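Mudgway Household Storage Vocabulary

A word list with usage notes for small furniture, boxes, trays and other things people keep things in.

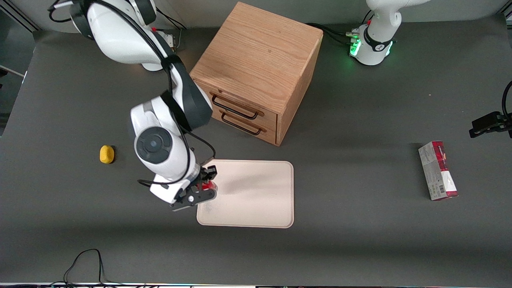
The list has 705 entries. Each entry is a word or short phrase in everyday English, with a plain definition, a part of speech, a group label and at least one sample sentence. It started as a glossary for the Evdale secondhand furniture listings, where the same item could turn up under four different names, and it grew from there.

Version 5 is the current version. Versions 1 and 2 used a different group scheme and should not be mixed with later files.

Files

entries.csv: the main table, one row per entry
sentences.csv: sample sentences, linked by entry_id
groups.csv: the 21 groups, with a short note on what goes in each
variants.csv: spelling and regional variants
CHANGES.txt: changes by version

All files are UTF-8 with a header row. Commas inside a field are quoted. Line endings are LF.

Columns in entries.csv

entry_id: a whole number, never reused
headword: lower case unless the word is always capitalized
pos: noun, verb or adj
group: must match a name in groups.csv
definition: one sentence, no period at the end
note: optional, free text

How entries were chosen

Words came from three places: the Evdale listings, a stack of old mail-order catalogs, and suggestions sent in by people at the Illesetti reading room. A word went in if it showed up in at least two of the three. Trade names were left out. So were words for built-in closets and shelving, which are covered by the separate Leminik list.

Definitions were written from scratch. Where catalogs disagreed, the entry follows the listings, as those show what people call a thing when they want to sell it. "Chest" was the hardest. It covers both the kind with drawers and the kind with a lid, and it is split into two entries with separate IDs.

"Box," "case" and "carton" overlap a good deal. We kept all three and put the overlap in the note column. "Carton" is only used for cardboard. "Tray" means something shallow with a raised edge, with or without handles. "Bin" has a group of its own because so many compounds are built on it.

Sample sentences

Sentences are short and use the headword once. They were written for adult learners, so they avoid idioms except in the group called sayings. 100 of the entries have a second sentence showing a less common sense. Those rows have sense = 2 in sentences.csv.

Known problems

Verb entries are thin. "Stow," "stash" and "crate" are in, but "box up" and "pack away" are missing.

The group for sewing and craft storage has several entries that probably belong under baskets.

A few definitions refer to other headwords that were dropped in version 4. These are marked with "xref?" in the note column.

Regional labels in variants.csv only say US, UK or other. Anything finer than that was guesswork and has been removed.

Plurals are given only when irregular. "Shelf" is the one most users ask about. It is there as a variant, although shelving as a subject is not.

Using the list

It works for vocabulary lessons, for tidying up listing categories, or as a starter list for a thrift store inventory. It is too small to be used as a general dictionary and has no pronunciation data. If you load it into a spreadsheet, set entry_id to text first, or the leading zeros will be lost.

Corrections

Send the entry_id, the field, and the new text. One correction per line is easiest to work with. Changes that come in before July go into the summer version; anything later waits for the next one.

License

Free to copy, change and share, including for paid work. Please keep the name Mudgway Household Storage Vocabulary and the version number with any copy.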